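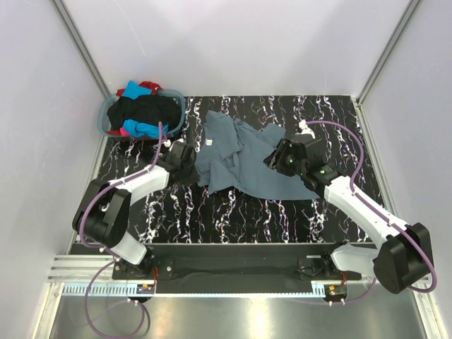 Figure 6. Garment between the two grippers, left side still bunched. Source basket at back left.

Section 6: Safe working rules for the two-arm folding cell

These rules apply to every Clulico cell at the Alport site. They cover normal running and operator entry. For electrical work, see Section 12.

6.1 Before you start

1. Check that the purple tubes follow each arm and bend freely around the outside of the elbow. A tube that is pinched or pulled tight must be rerouted before power-up.
2. Clear the work surface of tools, tape, pens and phones.
3. Set the basket in the back left corner. Do not fill it so high that cloth falls onto the surface.
4. Tie back long hair. Remove lanyards and loose sleeves.
5. Tell anyone within reach of the cell that you are about to start, then press RESET.

NOTE: Items with pins, hooks or hard buttons are not approved for this cell. Put them in the reject bin and log them.

6.2 During a cycle

1. Keep hands and head outside the side rails while either arm has power. This includes pauses — an arm that is holding still may move again at any time.
2. Do not pull on a garment that a gripper is touching.
3. If cloth gets caught, press STOP first. Wait for the status screen to read SAFE before you reach in.
4. Do not take items out of the basket by hand in the middle of a batch. End the batch, then remove them.

CAUTION: The grippers can close on fingers. Gloves do not protect against this and may be drawn in.

6.3 Checking the garment before folding
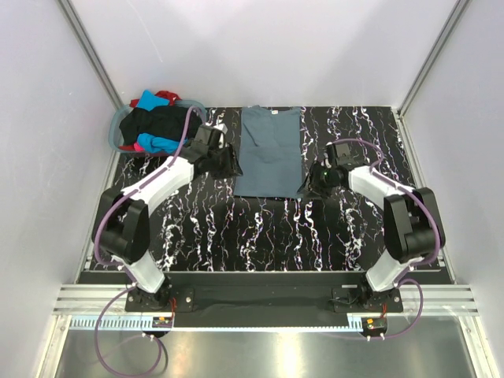
Figure 7. Garment laid flat, label near the back edge. Light creases are acceptable.

1. Compare the garment with Figure 7. The fabric should form one flat shape with no part doubled over.
2. A diagonal crease or faint wrinkles may be left alone. A folded flap, as in Figure 6, must be opened out before the fold program runs.
3. If the garment is not flat after 19 seconds, select RETRY. After two retries, reject the item.
4. Never flatten fabric by hand with the arms powered.

6.4 Records

Write each stop in the cell log with the time, the program step and your initials. Use code 795 for caught fabric. Danai Stamatopoulos reviews the log every Monday. Changes to speed or reach limits need written approval from Doaa Ouazzani before they are loaded, and the old settings must be kept on file.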